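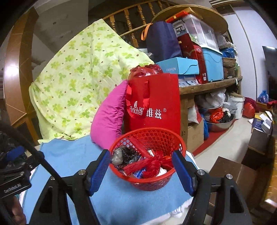
I started comparing hand-held grippers in January, and the same questions keep landing in my inbox, so I'm putting the answers on one page. I own two of them, the Skillow and the Astine, and I've borrowed a third pair of fingers from Engelbert Moser that I swap on when I want softer pads. Most of my tests happen at home with ordinary stuff, and I'm a big fan of lattice baskets like the round red plastic one, with thin bags and small packets inside. The ribbed blue pads have to deal with a perforated wall on the outside and crumpled plastic on the inside, and those are two very different jobs! If a gripper only behaves on wooden blocks, I don't really care about it.

Which one should I buy first?

Depends on your wrists (I mean it). The Astine is the nicer tool on paper: wider opening, smoother trigger, better cable exit. But it's also heavier up front, and after half an hour I start cheating by resting my elbow on things, and you can see that in the recordings as a funny little dip at the start of every reach. The Skillow feels cheaper and squeaks a bit, and I still pick it up more often. If you plan to do long sessions, go light.

How many grasps have you logged?

3179 when I last updated this page. The Skillow has the bigger share of those, and 900 are from the Astine. I know that's lopsided, and Heidrun Fuchs has written to me twice to say so. I'm working on it, Heidrun.

Ribbed pads or smooth?

Ribbed, for nearly everything I do. Smooth pads are lovely on boxes and hopeless on bags. With ribs you get something for a fold of plastic to catch on, so you can squeeze less. The downside is that ribs pick up lint like crazy, and a linty pad slips. I wipe mine with a damp cloth between batches and let them air out while I make coffee.

Do you really need a cloth on the table?

You'd be surprised. On a bare glossy table a light basket skates away the second one finger touches before the other, and then you're testing the table. On a cloth it stays put long enough for the second finger to arrive. Plain colors are kinder to the camera too. Just don't pull it tight and tape it down, a little slack is more like real life.

Shouldn't you clear the background first?

People ask this one a lot! I used to. I had a gray sheet on a clothesline and everything. Then I took a policy trained on those clips over to Rupert Tanner's kitchen and it fell apart completely, grabbing at nothing next to the toaster. Now I leave the shelves and boxes where they are and move my spot every so often. My tracking got better as well, I think because the camera has corners and edges to hold on to. Blank walls are awful for that.

My tracking drifts when I get close to the object. Help?

Check three things before you blame the software. Is your hand or sleeve blocking the lens when you tilt? Is there a shiny panel or tile throwing a bright spot at you? And are you moving way too fast in the last few inches? It was the third one for me. I slowed down for the approach, kept the rest at normal speed, and most of the drift went away. Andri Koller swears by a short pause before closing, maybe half a breath, and I've picked up the habit from him.

Rim or side, where do you grab a basket?

Both, and I label them separately. Rim grasps are easier to see and easier to repeat. Side grasps squash thin plastic, so the force reading wobbles, and the lattice lets a rib poke into a hole now and then. When that happens the basket hangs on after you open the fingers. I keep those clips but tag them, don't throw them out.

What controller software do you use?

Mimell for recording and Fashola for playback on the arm. Mimell is ugly and never crashes. Fashola is pretty and, well, save often. If you're on an older Fashola, the left and right finger values come in swapped, and you'll lose an evening to it like I did.

Do the pivots need any care?

A little. Check the screws every 12 batches or so. Too loose and the fingers sag, too tight and the trigger feels like a stapler. I tighten until it drags, then back off a hair.

Can I have your clips?

Yes, but ask first and tell me which pads you're running. Edeltraud Leitner keeps the master copy and sends out the links, and she's faster at answering mail than I am.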